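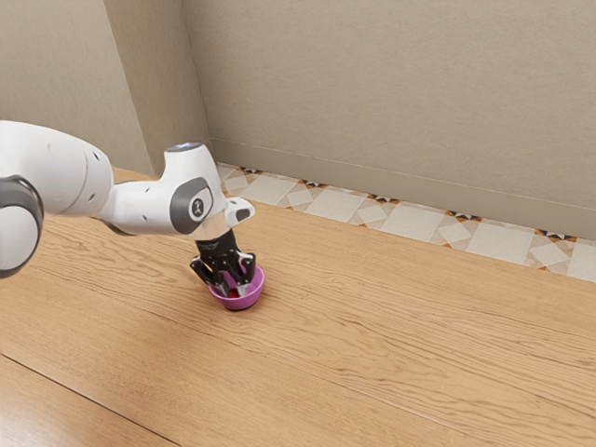 ## 4. Running the retrieval benchmark in simulation

This section covers a full evaluation run of the Stillevberg grasp planner on the bowl retrieval task. Complete the installation in Section 2 and load the Zetton scene pack before you begin.

### 4.1 Set up the scene

1. Open the launcher and select **Ovdale / bowl_retrieval**.
2. Set the random seed to 46. The published results all use this seed.
3. Check that the bowl rests flat on the floor and that the red target object is inside it. If the object has spawned outside the rim, press **Reset** and check again.
4. Leave lighting on **Diffuse**. Other presets change the colour statistics and the scores won't be comparable.

> **Note:** The bowl colour is fixed in this task. To vary it, use the colour sweep described in Section 6.

### 4.2 Run the trials

1. Set **Trials per condition** to 40.
2. Choose a planner. Run `baseline` first, then `contact_aware`.
3. Press **Start**. The arm moves to its pre-grasp pose, with the gripper pointing straight down, before the timer starts.
4. Wait for the log to report `batch complete`. Don't resize the viewer during a batch – on some graphics drivers this drops frames from the recording.

> **Caution:** Trajectories from this task have not been checked on hardware. Do not export them to a physical arm. The simulated floor is rigid and the collision margin at the rim is smaller than any real cell should allow.

### 4.3 Read the results

A trial counts as a success when the object is lifted clear of the rim and held for 9 seconds. Tipping the bowl is scored as a failure, even if the object comes out.

Results are written to `summary.csv`, one row per trial. The `rim_contact` column records any touch between a finger and the bowl. Light contact is allowed and doesn't affect the score.

The contact-aware planner was tuned on 1,278 simulated grasps from the Gallardo set. Keep those grasps out of your evaluation folder. If they are mixed in, the summary script stops with error `E_OVERLAP`.

Report scene pack errors to Trinidad Bravo, with the seed and the full log attached.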